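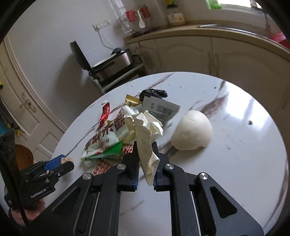
Dough notes, Olton kitchen
February 11, 2024

Batch 3 is on the round table. One large lump, off-white, rounded on top and wider at the base, a few shallow dents and a small notch low on one side. Surface looks smooth, so I am leaving the kneading time as it was in January.

Table needs clearing before rolling. Still on it: the white and pale green food bag, the red and gold-yellow wrappers, the red and white checkered packaging, a black plastic bag at the far side, crumpled cream paper next to the dough. Wrappers and paper to trash. Akash wants the food bag kept until he has copied the lettering into the ingredient log.

Flour on hand before this batch was 3,287 g by the Bachmann scale. Water 193 g – same as batch 2. Leidy thinks that is low for this flour. Will try a little more next time and change nothing else.

To do:
Wipe table, dry fully, then flour it.
Cover dough, rest it for over 2 hours.
Ask Leidy Chávez for the long rolling pin.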